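3.2 Paper cups on shared tables

The second part of our study concerns small things that stay on a table after a person has finished with them. In shared workrooms the most common of these is the disposable paper cup. Earlier work on office order, including our own first report from the Voltow building, looked mainly at documents and personal belongings. A cup is different from these. It has no name on it, it costs almost nothing, and it is often left with a small rest of drink inside, so a colleague hesitates to throw it away.

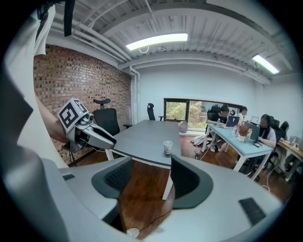
For this reason we recorded separately the cups which still held liquid and the cups which were empty. In the diary forms, workers used the word "mine" for a cup with coffee or tea in it, even when they did not plan to drink it. For an empty cup they wrote "a cup" or "the cup." We collected 666 diary entries in total, and 463 of them mention a cup at least once. The other entries speak of bottles, wrappers, cables and bags, and they are treated in Section 3.4.

The choice of room also matters. We looked for a room with long tables that no worker owns, with chairs that can be moved freely, and with daylight from a window. Figure 2 gives an impression of the room during working hours. A laptop user sits at the near end of the blue-topped table, with a plastic bottle and a potted plant on the same surface, and a paper cup stands on a separate gray desk. We call such a cup "detached," meaning that no person is seated at the surface where it stands.

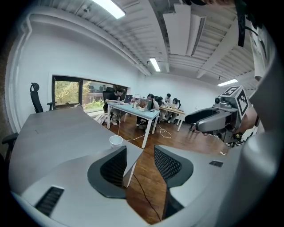
Zumdale, November

Figure 2. Shared workroom with two work surfaces. The cup on the gray desk is coded as detached.

Detached cups were the main difficulty for our coding. Two coders worked independently with the same written rules. They agreed well on cups near a laptop or an open notebook, but less well on cups at the end of a table. The final rule was simple: if an arm's length around the cup contains no other personal object, the cup is detached. Small waste, such as a crumpled wrapper, does not count as a personal object. We discussed this point for a long time, and we are aware that other authors may decide it differently. 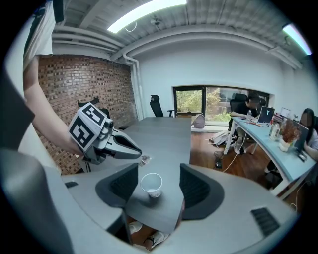
Waste has its own effect, however. In the diaries, workers said that they left their cup more easily on a table where another piece of waste was already lying. One participant wrote that a clean table "asks you to take your cup with you." The same participant admitted that she did not always obey. We found similar remarks on 11 of the forms from the Dinine group, although the question about waste was not included in their version of the form.

We also asked what happens to the cup when the table is needed for another use. Most answers describe moving it to the edge. Very few describe carrying it to the bin, even if the bin is in the same room. The edge of the table is therefore a waiting place, and a cup can remain in it for the rest of the day. It is also the place where the risk of spilling is largest, as the cleaning staff told us during the interviews. 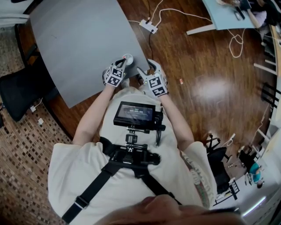
By M. Ó Dálaigh

Floors in the rooms we visited were of wood or carpet, and in some rooms of both. The interviews suggest that spilled drink is noticed later on carpet than on wood. Power strips and cables on the floor near the tables make the matter more serious, and several workers named them as the reason why they do not put a cup down on the floor. We did not measure spills directly. In the next section we compare the diary entries with the evening counts made by the cleaning staff, and we explain why the two sources do not always agree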